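How to Score a Song Contest Night With Two Juries and a Phone Vote

The method on this page is the one used at the Stetatdale song night since the old show-of-hands system was dropped. It produces one ranked list from three sources: a local jury, a visiting jury, and a public phone vote. It needs a spreadsheet, a text-message inbox, and one person who does nothing else during the voting window. The sheet layout is by Bouchra Fawzy.

It is assumed that the contest has a fixed running order and that every entry is performed live, once. Contests with semifinals need a separate sheet for each round.

Before You Start

Decide these points in writing and send them to the performers with the entry form:

- Whether jurors may score an entry by a relative or a student. (At Stetatdale they may not. The juror leaves that row blank and the sheet handles it, see step 4.)
- Whether a phone number may vote for more than one entry.
- How ties are broken.
- Who reads the results, and in what order.

The tie rule causes the most trouble if left open. The three common ones are: higher public score wins, higher number of top marks wins, or earlier place in the running order wins. Pick one as the main rule and one as the fallback. The main rule below is public score, and the fallback is top marks.

Step 1. Set the point scale

Each juror ranks the entries from first to last. Ranks are then turned into points on the familiar scale: 12 for first, 10 for second, then 8, 7, 6, 5, 4, 3, 2, 1. Entries ranked below tenth get nothing.

Do not ask jurors to give marks out of ten and add them up. Jurors use such a scale differently. One will give everything between a six and a nine, another will use the whole range, and the second juror ends up with far more influence on the result. Ranks remove the difference.

With fewer than ten entries, cut the scale from the bottom. With eight entries the scale is 12, 10, 8, 7, 6, 5, 4, 3. The last-placed song still gets three points, which looks generous but has no effect on the order.

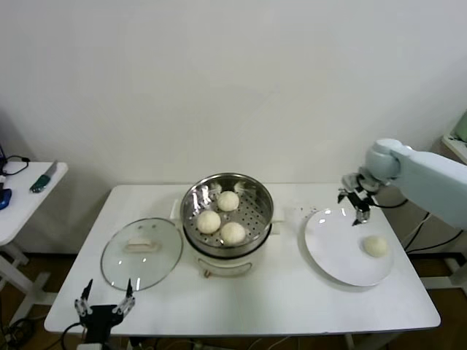
Jurors should write notes during the songs and rank only after the last one. A juror who ranks as the evening goes along tends to leave first place empty for too long or fill it too soon. Print a blank ranking card with the song titles already on it, in running order, and a column for notes on the right. Collect the cards as soon as they are signed. Corrections after that point are made by the head juror in ink, with initials.

Step 2. Build the sheet

Make one tab for each source and one tab for the total. Name them LOCAL, VISITING, PHONE and TOTAL.

On LOCAL and VISITING, put the entries in rows and the jurors in columns. Type ranks only. A second block to the right looks up the points for each rank from the scale in step 1. Keep the scale on its own small tab so it can be changed in one place.

Add a check row under each juror column. The ranks in a column must add up to the same number every time: for eight entries it is 36. If the check row shows anything else, a rank has been typed twice or skipped. The check will not catch two ranks that have been swapped, so a second person should read the cards aloud against the screen.

Lock every cell that holds a formula. The sheet will be edited late in the evening by someone in a hurry.

Step 3. Run the phone vote

Stetatdale uses Ceklow, a text-message inbox that exports a plain list of incoming messages with the sending number and the time. Any service with the same export will do. Set it up as follows:

1. Give each entry a two-digit code. Use 11 upward, so that a single stray digit is never a valid vote.
2. Open the line after the last song and not before. An open line during the show favors the early songs.
3. Show the codes on screen the whole time the line is open, with the short recap clips in running order.
4. Close the line at the time announced. Late messages stay in the export but are filtered out by the time column.
5. Export the list and paste it into the PHONE tab as values. 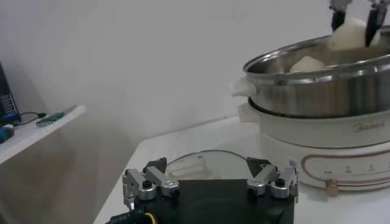
6. Remove duplicates by number. Keep the first valid message from each phone and drop the rest.

The service must be able to hold the full list. Our export limit is 2000 messages, and the most received on one night was about 600. If the limit is likely to be passed, export twice during the window and join the lists before removing duplicates.

Expect a share of unusable messages. People send the song title, the singer's name, or a heart. Decide beforehand whether a title counts as a vote. It is simpler if it does not, but the host then has to say so clearly, twice, before the line opens.

When the list is clean, count the votes per code and rank the entries by that count. Convert the ranks to the same 12-to-1 scale.

Step 4. Handle blank rows

A juror who sits out one entry leaves a gap. If the gap is treated as last place, the entry is punished for having a relative on the jury. Replace the blank with the average points the entry received from the other jurors on the same panel, rounded to the nearest whole number.

The juror who sat out ranks the remaining entries from first with no gap, so the check row for that column needs its own number. For seven ranked entries out of eight it is 28. Mark the column in a different color and write the expected sum next to it.

Step 5. Weight the three sources

Raw totals cannot be added directly, because a panel of five jurors hands out five times as many points as a single phone ranking. Bring each source to the same size first.

On the TOTAL tab, make these columns:

- Local jury points divided by the number of local jurors.
- Visiting jury points divided by the number of visiting jurors.
- Phone points multiplied by 2.
- Sum of the three.

With these weights the public counts for half and the two juries share the other half. If the juries are to count for more, change the phone multiplier and nothing else. A multiplier of 1 gives each source a third.

Keep two decimals in the sum. Rounding to whole numbers before sorting creates ties that are not there.
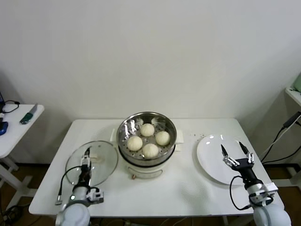 Sort by the sum, from high to low. If two entries are equal, sort by phone points, and then by the number of first places across both panels. Enter both rules in the sort dialog in advance and save the sheet, so that the order of the rules cannot be argued over afterward.

Step 6. Test with an old contest

Do a full dry run a few days ahead, on the Wednesday before a weekend show. Use made-up cards, including one with a repeated rank, one with a blank, and a forced tie for first. The sheet should flag the first, fill the second, and settle the third without any typing on the TOTAL tab.

In last May's test the repeated rank passed unnoticed, because the check row had been summed over one row too few. The cause was an entry added after the sheet was made. If the number of entries changes, insert the new row in the middle of the block and not at the end. Most spreadsheet programs will then stretch the formulas by themselves.

Step 7. Read the results

Juries are read first, one panel at a time, from the lowest points to the highest. The phone vote is added last, starting with the entry that stands lowest after the juries. This order keeps the winner open for longest, and the performers at the bottom hear their public score early, when the room is still paying attention.

For the host, print one card per panel and one for the phone vote. Divided jury points have decimals and do not read well aloud. For reading only, rank the panel's totals and announce them on the 12-to-1 scale. If this is done, the announced points must also be the ones used in the sum, otherwise the audience will add them up and get a different winner. Choose one method and use it in both places. Stetatdale switched to the announced version after the year when Grokari and Saber finished so close that the two methods disagreed.

Write out the names phonetically on the cards if any title is in a language the host does not speak.

After the Show

Save the sheet as a read-only copy the same night. Keep the signed jury cards with it. Publish the panel totals and the phone ranking, but not the individual jurors' cards unless they agreed to it on the form.

Delete the phone numbers from the PHONE tab once the period for complaints has passed. The counts per code can stay.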